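Unit 5: Wallets, keys and the cost of sending

These notes go together with the second half of the unit. Please read them before the practical session, and bring your own laptop with the Bevan wallet already installed in test mode. If you cannot install it, come ten minutes early and we will do it together.

5.1 What is a wallet?

The word "wallet" makes many students think that the coins are inside the program. They are not inside. The coins are only entries in the ledger, and the ledger is copied on many computers. The wallet keeps the keys which allow you to spend those entries. If you delete the wallet from your telephone, the entries stay exactly where they were. If you lose the keys and also the backup phrase, the entries stay there too, but you cannot move them any more.

We will use three terms during the whole unit:

Private key: a very large number, chosen at random. Whoever knows it can spend.
Public key: a number calculated from the private key. The calculation is easy in one direction, and in practice impossible in the other.
Address: a shorter form made from the public key. You give this to other people when they have to pay you.

In the exam last July several students wrote that the address is "the encrypted private key". Please do not write this. Nothing is encrypted here. The address is derived, and there is no password that would turn it back.
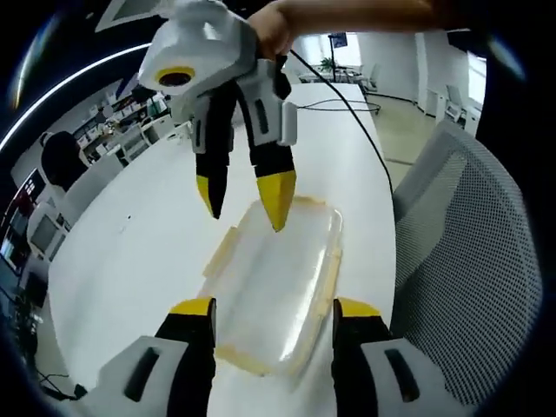

5.2 Balances and unspent outputs

There are two common ways for a ledger to remember who has how much. Our teaching coin, Statia, uses the first way.

In the output model, the ledger does not store a balance for you. It stores separate pieces, called outputs, and each piece can be spent one time only. Your wallet looks for all the pieces which belong to your keys and adds them up. What you see on the screen as a balance is this sum.

In the account model, the ledger stores one number for each account, and a payment makes one number smaller and another number bigger. It is simpler to explain, but the network needs a counter for each account, so that the same payment is not accepted twice.

Worked example. You have one output of 100 Statia and you want to pay 33 Statia to the Garkgate test shop. The output cannot be cut before it is spent. The transaction must take the whole 100 as input and create two new outputs: 33 for the shop, and the change for you. Suppose the fee is 5. Then:

Input: 100
Output to the shop: 33
Output back to you (change): 62
Fee: 5

The fee is not written as an output. It is the difference between the inputs and the outputs, and the block producer may collect it. From this follows a danger. If you build a transaction by hand and forget the change output, the difference is 67, and all of it is fee. A normal wallet does not let you make this mistake, but in the practical session we build transactions by hand, so check the sum before you sign. 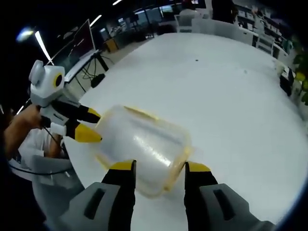 Two hand-held grippers at a clear container with a yellow rim, on a white table.

5.3 Where does the fee come from?

Space in a block is limited. When more people want to send than there is space for, the block producers normally choose the transactions which pay most for each byte. Please notice the words "for each byte". The amount you send has no influence on the fee. A payment of 3,203 Statia made from one input can be cheaper than a payment of 33 made from many small inputs, as every input needs its own signature and takes its own space.

This is why some wallets offer to join small outputs together when the network is quiet. You pay a small fee now and have a cheaper payment later. The disadvantage is for privacy: an observer of the chain sees these outputs spent together, and may guess that they have the same owner.

5.4 Confirmations

A transaction that was sent but is not yet in a block is called unconfirmed. After it enters a block it has one confirmation, and each following block adds one more. How many are enough depends on the amount and on the risk you accept. For the exercises on the Sasport test network we wait for two. Do not take this number as advice for real money.

Exercises

1. You have outputs of 5, 33 and 100 Statia. You want to pay 36 and the fee is 2. Give two different choices of inputs, and write the change for each one.

2. Explain in your own words why the change output should go to a new address. What can an observer learn if it goes back to the old one?

3. A friend sends you a screenshot of an unconfirmed payment and asks you to hand over the goods. Write two or three sentences as an answer.

4. Compare the output model and the account model for a shop which receives very many small payments. Which one would you choose, and what would you lose?

Hand in exercises 1 and 3 on paper. The others we discuss in the group.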